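Old office computers get a second look at Tabrizi workshop

August 29, 2018
By Ljubica Papadopoulos

The Tabrizi workshop has started a new round of work on used desktop computers, and 15 of them will go to the reading room at Casto before the end of January. The machines came from the offices of Merkero, which changed its equipment this summer.

Kourosh Vahidi, who leads the workshop, told us that most of the computers are in better condition than people expect. "The case is scratched, so they think the whole thing is finished," he said. "We open it, and inside there is a good board and a good power supply."

Each tower is put on its side on the bench and the side panel is taken off. In this position the memory slots, the processor socket and the drive cage can all be reached without turning the case again.
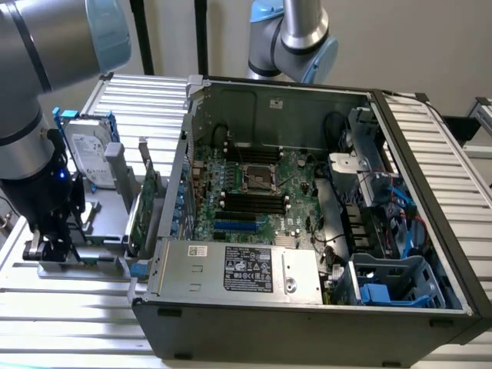
A desktop tower with its side panel removed on the workshop bench. The power supply is at the front of the case.

The hard disks receive the most attention. Every disk from Merkero must be erased before the computer leaves the building, and the workshop keeps a written list with the number of each one. Disks that fail the test are not used again. Mehrangiz Safavi, who is responsible for the list, said that 3 disks failed in the first group, and she expects more.

Expansion cards are checked separately. The reading room does not need all of them, and those which are left over will be kept for later repairs.

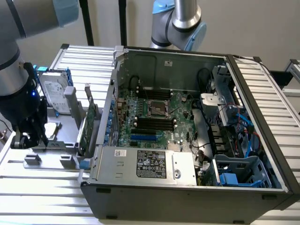
A hard disk in its blue carrier and a green expansion card stand next to the open computer.

The project has a budget of $2,826. The biggest part of this money is for new memory and for keyboards, because many of the old keyboards were not worth cleaning. Prernurar, a small transport company, will bring the computers to Casto without payment.

Bernadette Lebrun of the reading room said that visitors now share two computers and must often wait for their turn. The first new places should be open in autumn, if the electrical work in the room is ready by then.

People who wish to give a used desktop computer can bring it to the workshop in the mornings. Monitors are not accepted at this time.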